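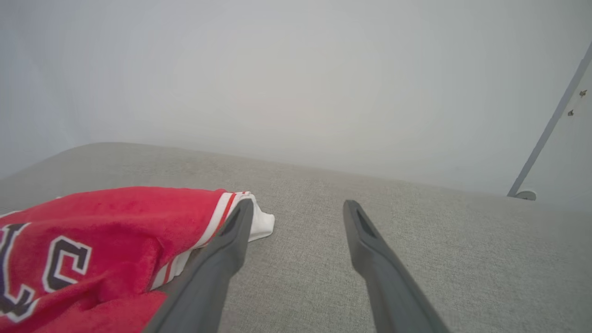
4.2 Idioms and the problem of the willing learner

Learners of a second language like idioms a good deal more than idioms like them. In the Skudero course, which we took as our main source, the first idiom turns up in lesson two, well before the past tense, so that a beginner can announce that it is raining cats and dogs but has no means of saying that it did so yesterday.

We gave 41 adult learners of Spanish a list of 13 idioms, all taken from the Skudero and Fenberg textbooks. Each learner wrote a short text of no more than 600 words using as many as seemed natural. The median learner found that nine seemed natural. Two learners used all 13, one of them in a letter of complaint to a landlord.

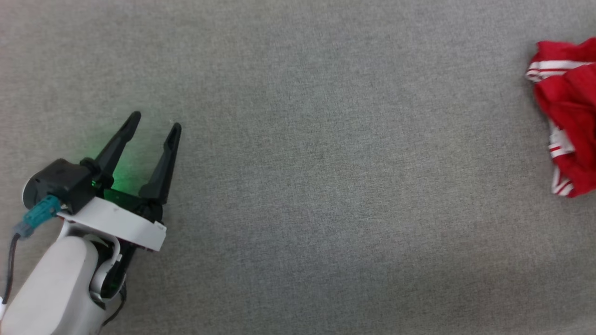

Figure 3. Grey woven surface, with part of a white robot arm at lower left.

Native readers were then asked to mark anything that sounded odd. They seldom objected to the meaning. What they marked was density – one idiom passed without remark, a second was forgiven, and by the third the readers had begun writing in the margin. Tuncer's scale, which treats every correctly used idiom as a gain in fluency, would place these texts above most of what the readers themselves write. We return to the scale in section 5, where we apply it to the Skuvholm corpus and count idioms per 1,000 words.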